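Chapter 3
Heat Loss in Sleeping Rooms

3.1 Scope

A person at rest gives off heat through the skin and the breath. The rate at which that heat leaves depends on air temperature, air movement, and the layers between the body and the room. Chapter 2 treated walls and windows. The present chapter deals with bedding and floors.

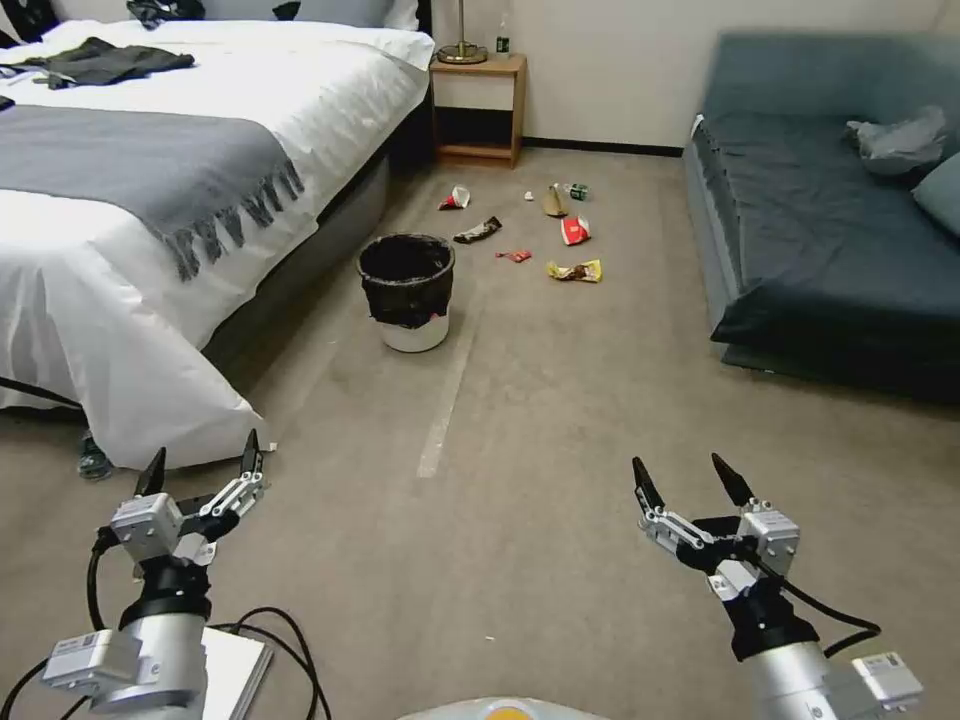 Bedding slows heat loss mainly by holding still air. Thickness matters more than weight, and a cover that is pressed flat loses part of its value. A gray throw laid across a white duvet adds a second layer only over the width it covers, and the fringe along its edge can be left out of the calculation.

3.2 Floors

Carpet has a low rate of heat transfer compared with tile or stone. A bare foot placed on it cools slowly.

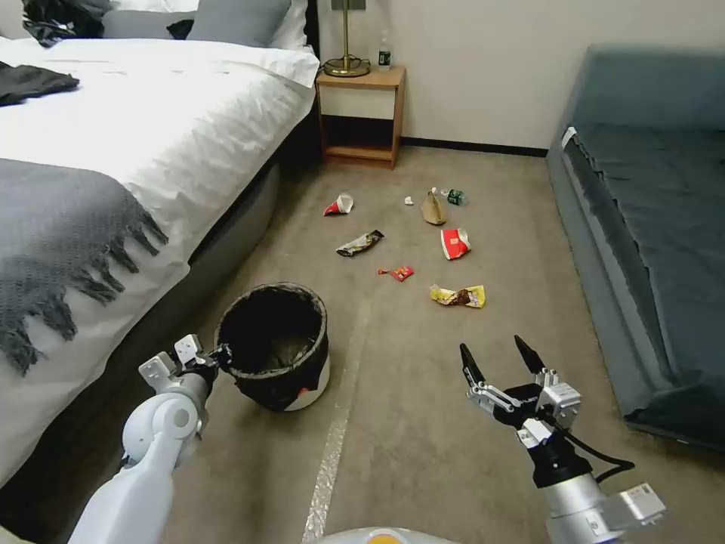
The surface temperatures of the two floors may be the same. What differs is the contact flow, treated in Section 3.4. 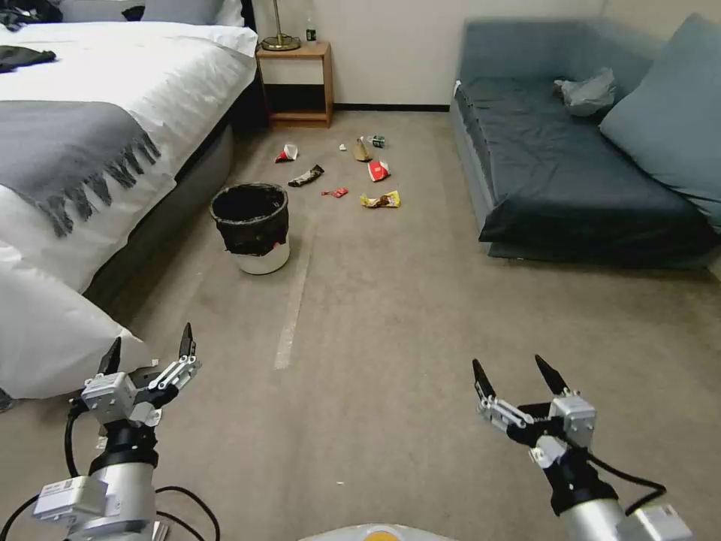
3.3 The Grandach Readings

Sewwandi Sheikh logged 1084 overnight readings in guest rooms at Grandach and Stitstead. Of these, 38 were dropped for sensor faults. Zachary Poirier later repeated the work at Vondov with the Fehr plate.
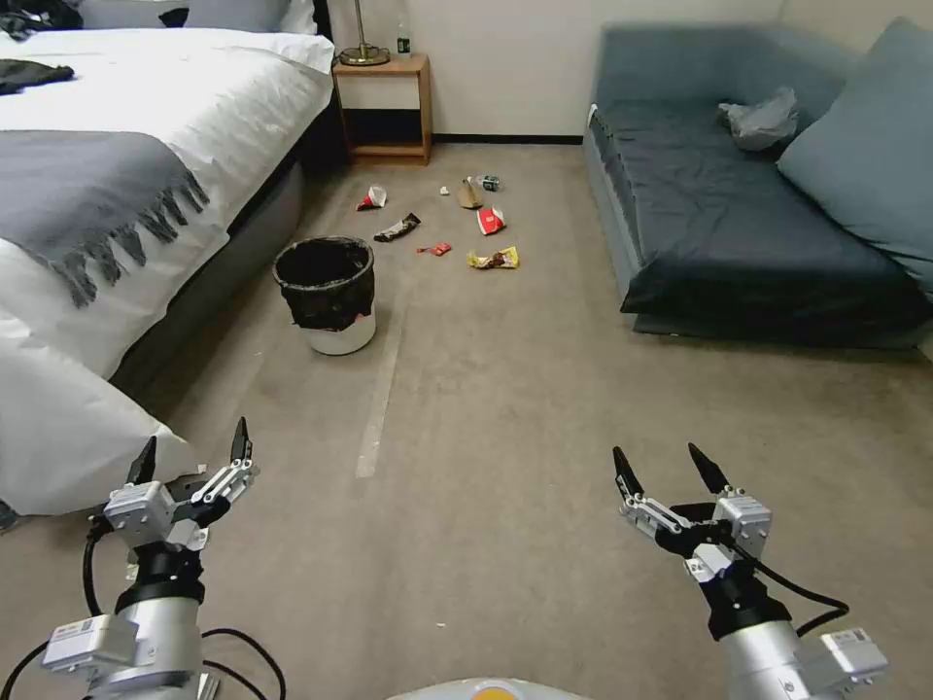
Both sets are used in the problems at the end of the chapter. Air temperature is in degrees Celsius throughout.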